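How to Filter Blurry Wrist-Camera Frames Before You Train

Last updated 26th August

If you collect demonstrations with a camera on the gripper, a good share of your video will be smeared. The wrist swings, the shutter is slow, and the background turns to soup. For a long time I fed all of it to the policy and hoped the network would sort things out. The network had the same plan for me.

What follows is the method we settled on for the Cuvudano project, a two-arm tabletop setup trained by imitation. It takes an afternoon to put in place and needs no new hardware. You will need your raw episodes, the joint logs that go with them, and some patience for plotting.

Step 1: Don't use a plain sharpness score

The usual advice is to run a Laplacian over each frame, take the variance, and throw out the low ones. Try it, by all means. I did, and it kept nearly everything.

The trouble is the fingers. They are bolted to the same wrist as the camera, so they don't move relative to it and they stay fairly crisp while the rest of the picture smears. They also take up a lot of the image. The score sees those nice hard finger edges and reports that all is well.
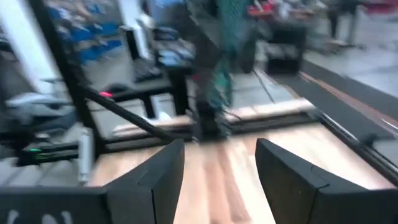 So mask the fingers. Open the gripper all the way, save a frame, and paint over both fingers by hand. Do the same with the gripper closed, then combine the two masks. Grow the result by a few pixels, because your mouse hand is worse than you think it is. Compute the sharpness score only on what's left.

If your gripper stops at many widths during a task, you can make a mask for each range of widths and pick one from the gripper reading. We tried that. It was tidier and made no difference I could measure, so we went back to the lazy version.

Step 2: Split near from far

A wrist camera in motion doesn't blur everything equally. When the wrist slides sideways, near things streak more than far things. When it rotates, the whole view goes at once. A single number for the whole image mixes these up.

Cut the unmasked area into a grid and score each cell. Ours is 5 cells high and 5 across, chosen because it was the first thing I typed. Keep two results: the median over all cells, and the median over the cells where the task usually happens. For most tabletop work that second group sits between the fingertips and a little beyond.

Blank surfaces will score low even when perfectly sharp. A plain white tray has no edges to find, blurred or otherwise. Compare each cell with its own history over the episode, and leave the absolute values out of it.

Step 3: Bring in the joint speeds

You already know how fast the wrist was moving, since the robot wrote it down. Plot sharpness against wrist speed for one episode. You should see a cloud that slopes downward. If you see a shapeless blob, your clocks don't agree, and you should fix that before doing anything else. Ours were off by 80 milliseconds for most of May, a period I now refer to as the literature review.

Once the clocks are lined up, flag a frame only if the sharpness is low and the wrist speed is high. A low score at low speed usually means a blank surface or an arm blocking the view, and you want to keep those.

Step 4: Down-weight, don't delete

Here is the part I got wrong. I deleted every flagged frame, retrained, and watched the policy get worse at fast reaches. Of course it did. Fast reaches are blurry. I had removed the only examples of them and then asked the robot to perform one.

Keep the frames and lower their weight in the loss. We use a weight that drops smoothly with the flag score and never reaches zero. Leave the action labels alone. They come from the encoders, and the encoders don't care what the camera saw.

What we got

On our bin-transfer task, over 60 trials each, the policy trained on everything failed 18 times. The weighted version failed 5 times. The version with frames deleted landed in between, and failed in ways that were more fun to watch than to write up. One task, one lab, one gripper. Please don't put it on a slide with a rocket on it.

Noel Javier reran the same recipe on the Flostia arms, where the cameras have a faster shutter, and saw a much smaller gain. That makes sense to me. If you can simply turn up the lights and shorten the exposure, do that first and come back if you still have a problem.

Common problems

Every frame is flagged: your mask is probably inverted. Check this before emailing anyone.

No frames are flagged: the video may have been sharpened by the camera's own software. Turn that off for future recordings and raise the threshold for the old ones.

The score jumps once per second: that's video compression. Key frames come out sharper than their neighbors. Smooth the score over a short window, or record at a higher bit rate if your disks can stand it.

The mask was fine last week and isn't now: look for a loose camera bracket. Tighten it, repaint the mask, and keep the old one for the old episodes.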